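**Londmont, March 16, 2023**

# Hernside group releases new version of its grasp planner

The software group at Hernside has released a new version of Nedeljković, its open planning tool for robot arms with two-finger grippers. The main change is in how the planner treats large hollow objects. In older versions these were handled as solid shapes, and many good grasps on the rim or the base were thrown away before the arm had even started to move.

Hanna Maksymiv, who leads the planning work, explained that the fault had been known for a long time. The collision checker wrapped every object in a simple outer shape, which made the calculation fast. For a cup or a small box the difference was small. For a deep shell with a thick rim, the planner believed that the hollow was full of material, and it kept the fingers far away from it.

"The planner was polite to the empty space," Maksymiv said. "It went around it as if something was standing there."

The new version divides such objects into smaller pieces and checks each finger of the gripper separately. This takes more calculation, so the group also rewrote the part that decides which pieces must be checked first. Pieces which are far from the planned path are now left for later, and often they are not needed.

The group tested the change in simulation on a set of 1,405 grasp problems. The old version found a valid path in 847 of them. The group has not yet published the result for the new version on the full set, because the last part of the test is still running on the computers in Nidalby. On the smaller set that is used for daily checks, which has 103 problems, all but 16 are now solved. Most of the remaining ones concern objects that stand close to the edge of a table, where the wrist has little room to turn.

Edin Bošković wrote most of the new collision code. He warned that users should not expect a faster planner in every case. With small, simple objects the old method was already quick, and the new one may be a little slower. For this reason the old checker has been kept, and it can be chosen with one line in the settings file.

The release also changes the viewer which is used to follow a test. It can now show the view from just behind the gripper, with the fingers at the bottom and the object in front of them. Marin Lazarević, who looks after the viewer, said that users had asked for this view more often than for anything else. From the side it is difficult to judge whether the open fingers will come down on both sides of an edge, or whether one of them will meet it.

The shadows in this view are still drawn at low resolution, and their borders look like small stairs. Lazarević said this was a choice made for speed. Sharper shadows can be switched on, but a long test then takes noticeably more time. Users who train a vision model with the images are advised to read the note on shadows in the manual before they begin.

Not everyone is fully satisfied. Borislav Berisha, who uses the planner for teaching, reported that his old object files had to be converted, and that the error messages during conversion were hard to understand. The group has answered that clearer messages will come with the next small update. Until then, it recommends converting the files one by one, and not a whole folder at the same time.

The planner does not yet take into account how the weight of an object is spread. A grasp may be free from collisions and still be a poor one, if the object is heavy on the far side. Tài Trình is working on this question, and a first trial version is planned for May. It will be separate from the main release, and the group asks that it is not used on real arms before the trial is finished.

The new version can be downloaded from the usual page of the project, together with the object files of the daily test set. Users of the version before this one can keep their settings, but they should delete the stored collision shapes, which are built again at the first start.
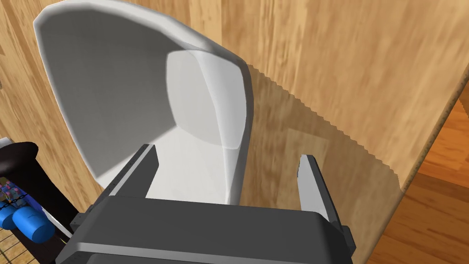 ## Questions and reports

Problems with the new collision checker should be sent to Edin Bošković, with the settings file and the object file attached. Questions about the viewer go to Marin Lazarević. The group reads reports in English only.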